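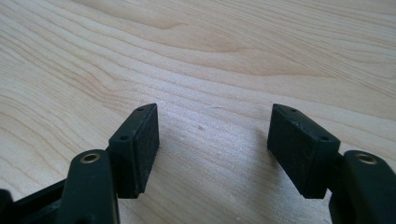 Bench work at Flollelach: the Jisgate cell

Photos and notes from the insole bench in Ilside, May
Text by Albane Courtois

Flollelach makes and packs replacement insoles for work shoes. Cutting has been done by machine since before I started. Sorting, pairing and boxing were always done by hand, at wooden tables along the window side of the shop. In the past year part of that work has moved to a setup we call Jisgate: robot arms at the table, plus hand-held grippers that people use to show the arms what a good pick looks like.

This page goes with the display in the break room. People from the cutting floor and the office kept asking what goes on at the table all day, and it was easier to put it in one place. The notes are mine. I worked the packing bench for six years and I now split my time between the bench and Jisgate.

The hand grippers

A hand gripper is held in the fist and closes when you squeeze. The fingers are dark plastic, with brass eyelets in the arms and a rough black pad on each gripping face. The camera rides on the gripper and looks out past the fingers, so the recordings show the table from the gripper's side and you hardly ever see the person holding it.

The first thing you learn is to slow down. On the packing bench we pick with the thumb and two fingers and slide the piece off the edge of the stack. With a hand gripper you have two stiff pads and no fingertips. You can't feel whether you have one insole or two. You have to look, and after a while you look before you reach, which I never used to do.

The second thing is your wrist. The gripper is not heavy, but it sits out in front of the hand and after an hour you know it. We tried full mornings at the start and people went home with sore forearms. Now it is 80 minutes at the most, then something else. Most people go back to boxing for a while, or check labels.

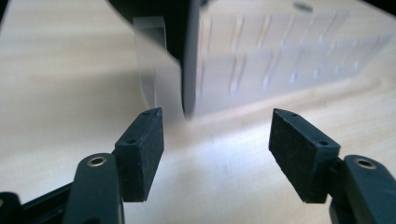

Hand gripper with the jaws open over the table. Behind it, out of focus, a pale box-like piece with a grid of cells.

Glare is a daily complaint. The tables have a smooth finish and the light comes back off them hard enough to turn the wood white. By hand it never mattered. Now we lose recordings to it, so in the brighter part of the day we turn the table or pull the blind halfway. The blind makes it dim for the people on boxing, and that argument is still open. Boxing has asked for lamps of their own.

Pads wear too. They pick up dust and fiber from the felt, and when the surface goes slick the insole slips out at the heel end. Whoever has the gripper first in the morning wipes the pads with a dry cloth and looks at the screws. If the pad has started to lift at a corner, put the gripper on the repair shelf with a note on it. Please don't glue it yourself. We have had two come back with glue in the hinge.

Picking and handing over

Soft pieces are the hard part. A box stays a box when you pick it up. An insole bends wherever it wants, and the felt type bends the most. Pinch it at the narrow end and the wide end swings up and folds over on itself. Pinch it in the middle and both ends drop. For one kind of box it has to go in flat with the smooth side down, so any curl has to come out again before it gets there.

People at the bench fix this without thinking. You lay the piece against the table edge and it straightens. When we were asked to explain how we did it, everyone gave a different answer, and then we watched each other and found out that most of us did something else again. In the end we wrote down 27 separate movements for sorting and pairing one tray. Some of them only one person used. One of those was the best way of turning a piece over, and the rest of us have since copied it at the ordinary bench.

The next picture is from pairing work, with a gray piece in the hand gripper and a black one in the gripper behind it. The clear rack with the upright slots is at the back of the table.

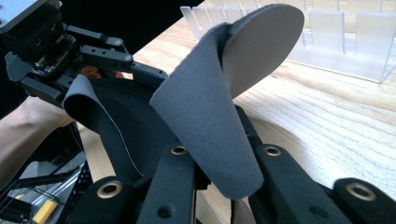
What has changed at the bench

There are 13 of us on sorting, pairing and boxing, the same number as before Jisgate. I put that first because it is what people ask first. Two people have moved over to the cell for most of the week, and two new people came in on boxing. What happens after next year has not been settled, and management has said it will talk to us before the next order of arms and not after. I am writing that down here so that it is written down somewhere.

The work itself has shifted. Sorting used to take up most of the day and it was the part people could do while talking. The cell now takes the plain sizes in the morning. What is left for us is the mixed trays, returns, and anything with a cutting fault. That is more interesting work and it is also more tiring, and you can't talk through it in the same way. Several people have said they miss the easy trays. I do too, mostly after lunch.

In May the bench and the cell together sent out 3,920 pairs. The cell's share is still the smaller one. It does well with stiff insoles in one size and poorly with the soft felt in mixed sizes, where somebody has to step in often enough that they may as well stay standing there.

Standing there has turned out to be a job of its own. When the cell stops, a person has to see why, clear the piece, check that the pair is still a pair, and start it again. At first this was treated as something anyone passing could do. It isn't. If you restart without checking, you get two lefts in a box, and you hear about it from the customer three weeks later. So there is now a named person on the cell at all times and that person has no other task. It took us two months of asking to get this on the schedule.

Hands and arms near the cell

The cell has its own rules and they are posted at the end of the table. Short version for visitors and for people coming over from cutting:

Ask the person on the cell before you reach in. Wait for an answer.

Sleeves above the elbow or tight at the wrist. No lanyards, no bracelets.

If you drop a piece under the rails, leave it there until the arms are parked. A spare insole costs nothing.

Don't move the clear rack. Its place on the table matters to the cell, and if it shifts by the width of a finger the next tray goes wrong.

Don't put cups on the table, including the end nobody is using.

Pay, training and who gets asked

Cell work is paid at the same rate as the rest of the bench, plus the training allowance for the first weeks. Some of us think it should be a grade of its own. You are teaching the machine your trade, and at the same time you are doing maintenance that used to go to an outside firm. That has been raised and we are waiting.

Training is done at the Palumbo building across the yard, on the second floor, where there is a spare table and it is quiet. You get a few sessions with the hand gripper before anyone records you. The early recordings get thrown out, so there is no need to be nervous about them. I dropped nearly everything for the first two sessions. A colleague who had packed for longer than I have took to it in ten minutes.

Recording is by choice. The camera on the gripper sees the table and sometimes a forearm or a hand. It does not record sound, and the recordings are not used to measure how fast anyone works. We asked for that in writing and got it, and the page is pinned up next to the schedule. If you would like to stay off recordings altogether, tell me and you will be put on boxing or returns for that shift with no questions.

Still on the list

A softer pad for the felt insoles. The present one holds well but leaves a mark on the smooth side if you squeeze too hard, and those pieces have to be sold as seconds.

A lower table for the shorter people on the team. The height was set for the arms – we have been using a step, which is a poor thing to stand on for 80 minutes.

Lamps for boxing, see above.

A way to tell left from right on the black insoles without turning them over. The gray ones are easier to read. Cutting has offered to add a small notch at the heel and we have said yes please.

A second person trained on restarts for the late shift. At the moment if that person is off sick, the cell stays off too.

If you want to come and look, the best time is between 9:30 and 11 in the morning, when both the cell and the hand work are running. Come in by the yard door and wait at the yellow line. Corrections to anything on this page can go in my tray by the label printer.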